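Entretenir ses outils de jardin et ranger l'abri avant l'hiver

Les outils de jardin s'abîment surtout quand on ne s'en sert pas. Une bêche rangée avec de la terre collée au fer rouille en quelques semaines, un manche laissé contre un mur humide se fend, un sécateur plein de sève se grippe. Les conseils de cette page concernent les outils à main courants, les pots, les tuyaux et les petites fournitures. Ils demandent peu de matériel : une brosse dure, une lime, des chiffons, de l'huile de lin et une pierre à aiguiser.

Ce qu'il faut avoir sous la main

Une brosse métallique et une brosse en chiendent. Un seau. Du papier de verre à grain moyen et à grain 400. Une lime plate. Une burette d'huile fine. Un vieux couteau à mastic pour gratter la terre sèche. Quelques chiffons de coton, de préférence des vieux draps ou des tee-shirts découpés. Les tissus synthétiques étalent l'huile sans l'absorber.

Gardez ce matériel ensemble dans une caisse avec couvercle. Si la lime est dans le garage, la pierre dans la cuisine et l'huile à la cave, l'entretien est remis à plus tard.

Nettoyer les outils à fer plat

Bêches, pelles, houes et binettes se nettoient le jour même. Grattez le plus gros au couteau à mastic, brossez, rincez si la terre est argileuse, puis essuyez. Laissez sécher à l'air avant de ranger, fer vers le haut.

Pour la rouille légère, frottez à la brosse métallique puis au papier de verre moyen, toujours dans le même sens. Terminez au grain 400 si vous voulez une surface lisse. La terre y accroche moins. Une rouille plus épaisse part après une nuit dans du vinaigre blanc. Rincez ensuite à l'eau claire, séchez tout de suite et huilez, sinon la rouille revient dans la journée.

L'ancienne méthode du seau de sable mélangé à un peu d'huile marche bien pour les petites griffes et les transplantoirs. On plante l'outil plusieurs fois dans le sable après chaque usage. Il faut changer le sable quand il devient noir. Ne mettez pas d'huile de vidange dans ce mélange, elle finirait dans les plates-bandes. 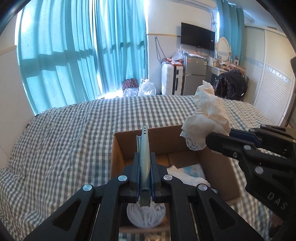
Peut-on remplacer l'huile de lin par de l'huile de cuisine sur les manches en bois ?

Mieux vaut l'éviter. L'huile de tournesol ou d'olive sèche mal, reste collante et finit par rancir. L'huile de lin durcit dans le bois et le protège de l'humidité. Si vous n'en trouvez pas, l'huile de tung convient aussi.

Les manches

Passez la main, gantée, sur toute la longueur du manche. S'il accroche, poncez dans le sens du fil. Appliquez une couche mince d'huile de lin au chiffon, attendez une vingtaine de minutes, essuyez l'excédent, recommencez le lendemain. Deux couches suffisent pour un manche entretenu chaque année, trois pour un manche gris et sec.

Les chiffons imbibés d'huile de lin peuvent s'enflammer seuls quand ils sont roulés en boule. Étalez-les à plat dehors jusqu'à ce qu'ils soient secs et raides, ou plongez-les dans l'eau avant de les jeter.

Un manche fendu sur la longueur ne se répare pas durablement. Le ruban adhésif ou la colle tiennent quelques semaines, puis le manche casse pendant l'effort. Changez-le. Pour une douille conique, faites descendre le manche neuf en tapant son extrémité sur un sol dur, outil tenu verticalement, et posez la vis ensuite. J'achète les miens en frêne, chez Maluleke, au rayon des pièces détachées. Ils sont vendus un peu trop longs et se recoupent à la scie.

Aiguiser

Une binette se lime du côté du biseau seulement. Calez l'outil dans un étau, poussez la lime vers l'avant en appuyant, revenez sans appuyer. Dix passages réguliers donnent un tranchant suffisant. Retirez le morfil de l'autre côté avec un seul passage à plat.

Le sécateur demande plus de soin. Démontez-le si le modèle le permet, en posant les pièces dans l'ordre sur un torchon. Nettoyez la sève à l'alcool ménager. Affûtez la lame mobile sur la pierre mouillée, en suivant l'angle d'origine, et ne touchez pas à la contre-lame, sauf pour enlever une bavure. Une goutte d'huile sur l'axe, une autre sur le ressort. Remontez et serrez jusqu'à ce que la lame s'ouvre sans jeu.

Pour savoir si l'affûtage est bon, coupez une feuille de papier journal. Elle doit être tranchée net, jusqu'à la pointe des lames. Mon sécateur est un Fluvudov 509, dont le ressort se change sans outil. Sur beaucoup d'autres modèles il faut une clé plate, à vérifier avant de commencer.

Les cisailles à haie se traitent de la même façon. Désinfectez les lames à l'alcool entre deux arbustes si l'un d'eux est malade, surtout pour le buis et les rosiers.

Tuyaux et arrosoirs

Videz les tuyaux avant les premières gelées. Le plus simple est de débrancher le robinet, de passer le tuyau par-dessus l'épaule et d'avancer mètre par mètre jusqu'au bout. Enroulez-le en grandes boucles, sans le plier, et suspendez-le à un support large. Un clou marque le tuyau, une vieille jante ou un seau vissé au mur par le fond ne le marque pas.

Démontez les raccords rapides et regardez les joints. Un joint plat ou craquelé se remplace pour quelques centimes. Un peu de graisse silicone sur les joints toriques évite de forcer au printemps.

La pomme de l'arrosoir se détartre dans le vinaigre blanc tiède. Débouchez les trous restants avec une aiguille, de l'intérieur vers l'extérieur. Rangez l'arrosoir à l'envers.

Fermez l'alimentation du robinet extérieur et laissez-le ouvert pendant l'hiver. Si l'alimentation n'a pas de vanne, une housse isolante aide pour les petites gelées mais ne suffit pas par grand froid.

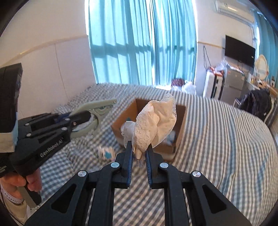 Pots et jardinières

Les pots en terre cuite gardent des dépôts blancs, du calcaire et des sels d'engrais. Brossez-les à sec, puis laissez-les tremper dans un mélange d'une part de vinaigre pour quatre parts d'eau. Rincez longuement. Un pot qui a contenu une plante malade se désinfecte à l'eau de Javel diluée, après rinçage complet du vinaigre. Ne mélangez jamais les deux produits, le mélange dégage du chlore.

Empilez les pots secs en glissant une feuille de papier journal entre chaque, sans dépasser cinq pots par pile. Les grands modèles restent dehors s'ils sont vides, retournés et posés sur des cales. Les pots en plastique se lavent à l'eau savonneuse. Jetez ceux qui craquent quand on les presse, ils se briseront au rempotage.

Graines, étiquettes et ficelle

Les graines se conservent au sec, au frais et dans le noir. Une boîte en fer dans une pièce non chauffée convient, à condition qu'il n'y gèle pas trop fort. Mettez un sachet de riz sec au fond. Notez l'année sur chaque paquet ouvert et repliez le haut deux fois. Le panais et l'oignon germent mal après un an, la tomate et le chou se gardent nettement plus longtemps.

Pour un vieux paquet, faites un essai : 20 graines sur un papier absorbant humide, dans une assiette couverte, à température de la maison. Si moins de la moitié lève, semez deux fois plus serré ou rachetez.

Les étiquettes en bois se poncent et resservent. Écrivez au crayon à papier, le feutre dit permanent pâlit au soleil. Pour la ficelle, percez le couvercle d'un bocal et faites passer le bout par le trou. La pelote ne roule plus et ne s'emmêle plus.

Ranger l'abri

Sortez tout, balayez, regardez le plafond et les angles. Une tache sombre au mur indique une infiltration à traiter avant de remettre les outils en place.

Accrochez les outils longs, fer en haut ou en bas, mais jamais posés au sol. Une simple planche avec des paires de chevilles fait l'affaire. J'ai gardé longtemps des clous, remplacés depuis par des crochets Bristedus à visser, qui portent une bêche lourde sans fléchir. Mettez à hauteur de main ce qui sert chaque semaine, en haut ce qui ne sert qu'une fois par an.

Les produits de traitement et les engrais restent dans leur emballage d'origine, fermés, hors de portée des enfants. Les sacs d'engrais entamés prennent l'humidité : fermez-les avec une pince et posez-les sur une étagère. Les produits périmés vont à la déchetterie.

Les gants se rangent suspendus, doigts vers le haut. Ceux en cuir se nettoient au savon glycériné, sèchent loin du radiateur et se graissent légèrement. Secouez toujours un gant resté longtemps dans l'abri avant d'y mettre la main.

La tondeuse

Débranchez la bougie ou retirez la batterie avant toute intervention. Grattez l'herbe collée sous le carter avec une spatule en bois. Le jet d'eau envoie de l'humidité dans les roulements, à éviter. Faites affûter la lame ou limez-la en enlevant autant de métal de chaque côté, puis suspendez-la à un clou par le trou central. Si elle penche, limez encore un peu le côté lourd.

Pour une tondeuse à essence, laissez tourner le moteur jusqu'à la panne sèche ou ajoutez un stabilisateur au carburant. Une batterie se garde à moitié chargée, à l'intérieur. Contrôlez-la une fois en décembre et rechargez-la si le voyant est au minimum.

La brouette

Regonflez la roue, un pneu à plat tout l'hiver se craquelle sur les flancs. Graissez l'axe, resserrez les boulons de la caisse et rangez la brouette debout, appuyée sur ses brancards contre un mur. Si la roue crève souvent, une roue pleine coûte un peu plus cher et se monte avec la même clé. Mesurez la longueur de l'axe et son diamètre avant de commander.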